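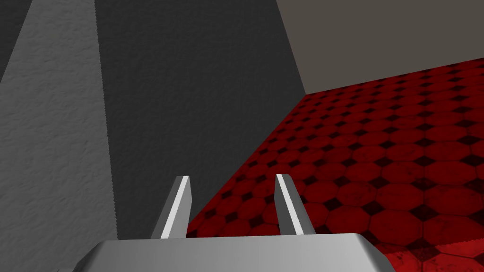 *Two gray fingers with an open gap between them.*

# How does a detective story work?

A detective story is a puzzle that you read. Something bad has happened, for example a necklace is missing, and one person in the book tries to find out who did it. This person is the detective. You can try also, and sometimes you will be faster!

## Clues

A clue is a small thing that helps to find the answer. It can be a muddy shoe, a torn ticket or a clock that stopped at the wrong hour. The writer must show you the clues before the end. If the answer comes from nowhere, readers feel cheated.

## Red herrings

A red herring is a false clue. It is there to make you look at the wrong person. In the book *The Bell of Clumska*, the baker goes out every night with a heavy bag. Everybody thinks he is the thief. In the bag there is only bread for his sister – and the real thief was sitting in the bell tower all the time.

## Suspects

Suspects are the people who maybe did it. A short story can have two or three. *The Bell of Clumska* has 11, and this is a lot to remember, so it is good to write the names on paper. Next to each name, write where the person was when the bell disappeared.

## The end

In the last chapter the detective explains everything. *The Bell of Clumska* has 178 pages, and the explanation begins only on page 162. Please don't look there first.

## Try it yourself

Choose a thing that is lost in the town of Lelar. Decide who took it and why. Then go back and hide three clues and one red herring in your story. Many writers begin in this way, with the end. Give it to a friend and ask him or her to stop reading before the last page and guess.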